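Pequenas arrumações para a casa de banho e o toucador

Abril de 2019

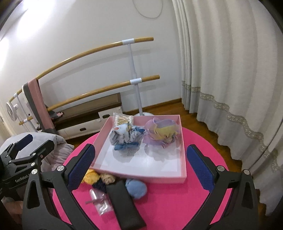

Elástico de tecido, laço e cotonetes juntos numa caixa baixa cor-de-rosa.

Todos os anos, quando o tempo aquece, dá-me vontade de esvaziar gavetas -- e começo sempre pela casa de banho, que é pequena e se despacha numa manhã (com um café pelo meio, claro!).

Os elásticos de tecido lavam-se muito bem à mão, em água morna com uma gota de champô. Não os torçam: apertem-nos numa toalha e deixem-nos secar à sombra, bem esticadinhos. Os de tecido fino, com folhos, prefiro passá-los só por água fria.

Para as escovas, tirem primeiro os cabelos com um pente velho e ponham-nas de molho dez minutos em água com bicarbonato. As de cabo de madeira não vão ao molho, coitadas, limpam-se com um pano húmido.

Os espelhos limpo-os com vinagre e água em partes iguais, e papel de jornal. Já experimentei o Clasel, que cheira lindamente, mas volto sempre ao vinagre.

As caixinhas de bolachas dão ótimas divisórias de gaveta. Forro-as com restos de papel de parede -- o meu rolo da Jurico, de 124 cm de largura, ainda dura! Os cotonetes ficam melhor longe do lavatório, por causa da humidade.

Na próxima semana: toalhas ásperas e como amaciá-las.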